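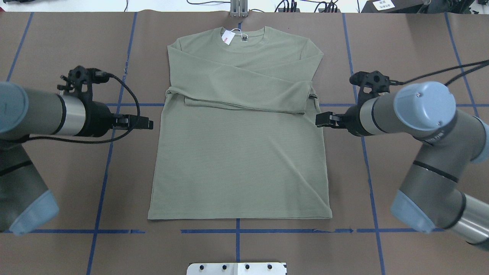

Trallora Long-Sleeve Crew, Sage
Item 1303

We've been waiting since May to put this one up, and it's finally in all sizes! The Trallora is the long-sleeve you grab when it's too cool for a tee and too nice out for a sweatshirt. It has a plain round neck, a straight hem that looks fine untucked, and a fine ribbed texture that gives the green some depth. Sage is a tricky color to get right (too gray and it looks tired, too bright and it looks like a uniform) and this is a good soft one that goes with jeans, canvas pants, pretty much anything brown.

The logo is a small mountain outline with lettering under it, stitched on the chest in a slightly darker green. It's tonal, so from across a room you mostly just see a nice shirt.
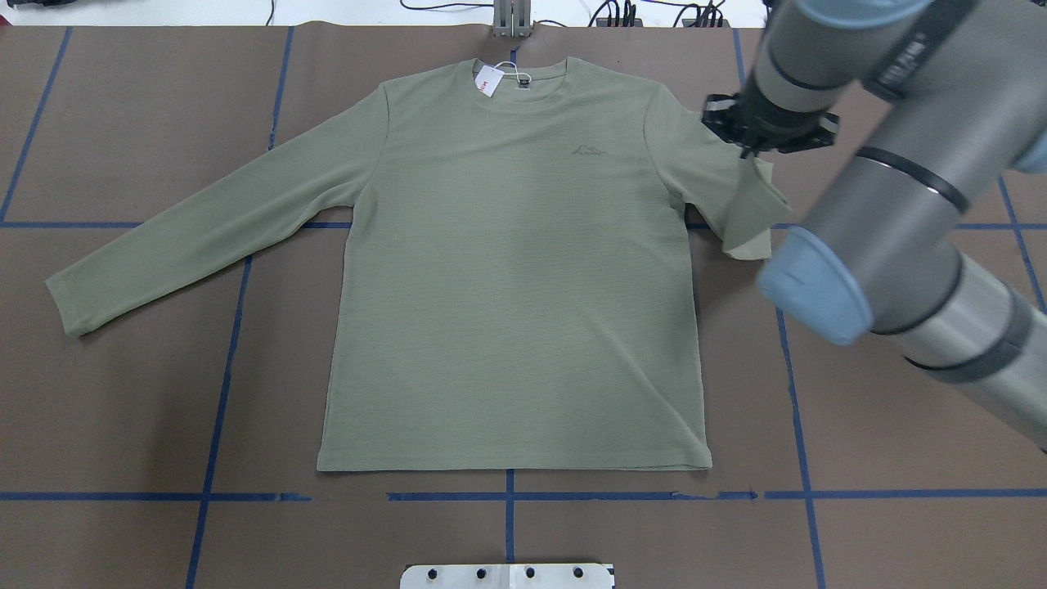 Sleeves are full length with a narrow cuff that sits neatly at the wrist and slides under a jacket without bunching. The body is cut straight from armpit to hem – roomy, but it won't billow. If you're between sizes and like things closer, go down one.

Care: wash cold, inside out, with similar colors. Tumble low or lay flat. Skip the softener.

Folding: lay it face up, smooth the body, bring both sleeves in across the chest, then fold the hem up to the collar. It stacks nicely with the Darwood henley.

Also in this knit: Paredes (short sleeve), Candness (hooded)

Returns accepted within 30 days with the tag still attached. Exchanges for size ship free.

Page updated 13/08/2026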